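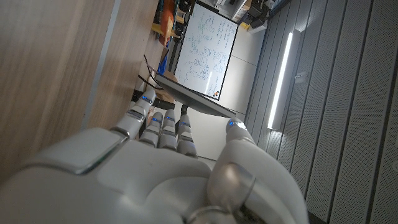

Hikska opens its offices to readers once a year, and I have been meaning to go since I took out a subscription. The magazine covers who is seeing whom, who has stopped seeing whom and who was sitting near whom at the theatre, and the September open day is a chance to find out how those stories get on to the page. Much of the first hour was spent on hands. Tadhg Gallagher, the picture editor, reads couples from the wrist down. Three middle fingers standing close together, as on the white hand at the top of this page, he calls "closed", and he won't run a closed hand under a headline about romance. Spread fingers on somebody's back he will consider. I can't say I had ever looked at a paparazzi photo that way before, and I have looked at a lot of them.

Getting in

The offices are in Grornasov, ten minutes on foot from the station, over a shoe shop. The side door is the one you want. I went to the front one first and so did a couple from further up the line, and we stood there pressing a bell that belonged to the dentist. Tickets were checked off on paper. We were handed a lanyard, a copy of the current issue and a sheet asking us not to photograph the planning wall, where the next two issues were pinned up with brown paper over the covers.

There were 100 tickets, all taken, split between morning and afternoon. I was in the morning group. We were taken up in smaller parties, and mine began on the picture desk and finished in the archive.

The picture desk

Agencies send in photographs all day and most of the night. On the morning we visited, 287 had come in before nine o'clock, nearly all of them from the same film party, and Gallagher had kept four. He showed us how he got there. First he threw out anything with closed eyes. Next went the pictures taken through car windows, which the magazine stopped buying a few years back. After that he looked at who was standing with whom, and whether the same two people were still together in a picture taken an hour later.

His example was Védís Egilsson and Steinar Bisgaard, the two leads in Trurkidari. Readers will know that Hikska had them as a couple in the spring, then as friends, then as a couple again by the summer. Gallagher went through the pictures behind all three stories. The spring one was a single shot of them leaving a restaurant, and he said he would not use it now. Seven other people had been at the dinner and all of them were out of shot. The summer one was better supported, with three different evenings and a family lunch.
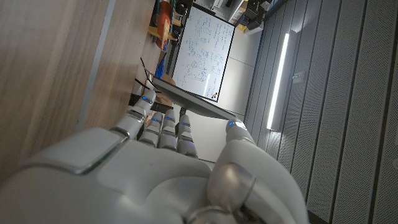
Four fingertips, each with its blue light.

Someone asked whether the pair minded. The answer was that Egilsson's agent had rung about the spring story and not about the summer one, and the desk took that as a sort of confirmation. I wasn't convinced. An agent can be on holiday.

The editor's talk

At half past eleven we all went into the meeting room for a talk by Birthe Gunnlaugsson, who has edited the magazine for nine years. She spoke without notes and took questions as she went. The chairs ran out and some of us stood along the back.

She was mostly concerned with the phrase "a source close to the couple". At Hikska, she said, it has to mean a person who has been in a room with both of them in the past month, and the reporter has to give her the name. It does not get printed but she has to have it. If the source is a publicist, the magazine now says so. A few years ago it didn't, and she was open about that, and about the engagement story which turned out to have been planted to sell a perfume. They printed the correction on page 30. She thinks it should have gone on the page where the story had been.

She also said that break-ups sell better than weddings, but babies sell better than either. Divorces depend on the house. She got a laugh with that, though I think she meant it.

The questions went on longer than planned. One woman wanted to know why the magazine printed people's ages after their names every time, and Gunnlaugsson said it was habit and she would look into it. A man near me asked how long a new couple should be left alone before anyone writes about them. There is no rule. She personally likes to wait for a second sighting.
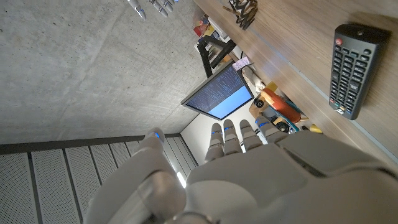
Denise Staniforth said she would wait a good deal longer than that, and that half the romances in the magazine might have lasted if they had been given until Christmas before going on a cover. She had kept her old issues and gone back through them, she said, and the quiet couples were the ones still together. Gunnlaugsson replied that quiet couples are hard to put in a weekly magazine. The two of them carried on about it for some time and I would happily have heard more, but the party before us was due out of the archive and we had to move.
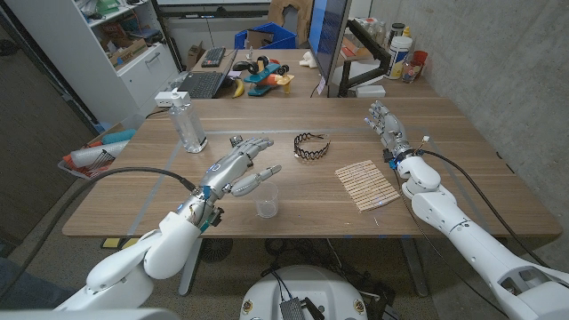 The archive

This was the part I liked best. Every issue is kept in grey boxes along one wall, 2298 of them up to the week of the open day, and you could ask for any date you wanted. Most people asked for the week they were born. I asked for the week of the first Trurkidari premiere and got a cover I remembered well, with a headline about a feud between two of the supporting cast. They have since married, and not to other people.

The early issues are much thinner and very polite. Actors are photographed at home beside a piano. By the third shelf the long lenses have arrived, and the polite interviews move to the back with the recipes.

We had roughly 20 minutes in there, which was too short. If you go next year, have a date ready before you get to the desk, as there was a queue and one person to fetch the boxes. Old issues can't be borrowed but copies of single pages are made for a small charge, cash only when I was there.

Lunch and practical notes

Lunch was not included. I went to Grgić, the café on the corner, where the staff from the magazine also eat, and had the soup. The afternoon group was already gathering at the side door when I came out.

The stairs are steep and the lift was out of use, so it is worth ringing ahead if that matters to you. Coats can be left in the post room. Tickets for next year go to subscribers first, with a form in one of the spring issues, and the morning group gets the longer talk.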